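**Talk: moving our installer to Buver**
Speaker: Bijan Nikzad, Lemarlow

*Slide 1*
- Say good morning, wait for the door to close.
- Lemarlow is a desktop program for label printing. We have 4,000 seats, and most of them are updated by hand.
- Ask: who still sends a setup file by e-mail?

*Slide 2: the old package*
- It had 152 files and asked for the language two times.
- Silent mode did not write a log. When the setup stopped, the customer saw only "Error 3".

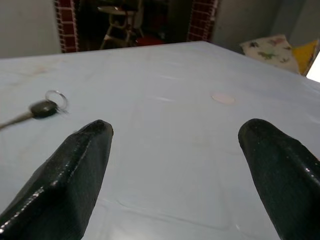 - The uninstaller left the fonts in place. We received many complaints from the Erkthorpe office about this.
- Do not spend more than 2 minutes on this part.

*Slide 3: the new package*
- Buver builds one signed file. The version number comes from the build server, so please do not type it by hand.
- Settings from the old version are copied before anything is removed.
- Show the command line slowly. Last time, in November, I was too fast.

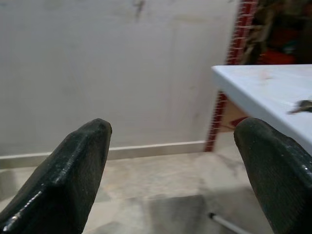
*Open gripper, white wall behind.*

*Slide 4: still open*
- Matsuda plug-in needs a restart after the update.
- Rollback works only for the last version.
- Questions. Repeat each question into the microphone.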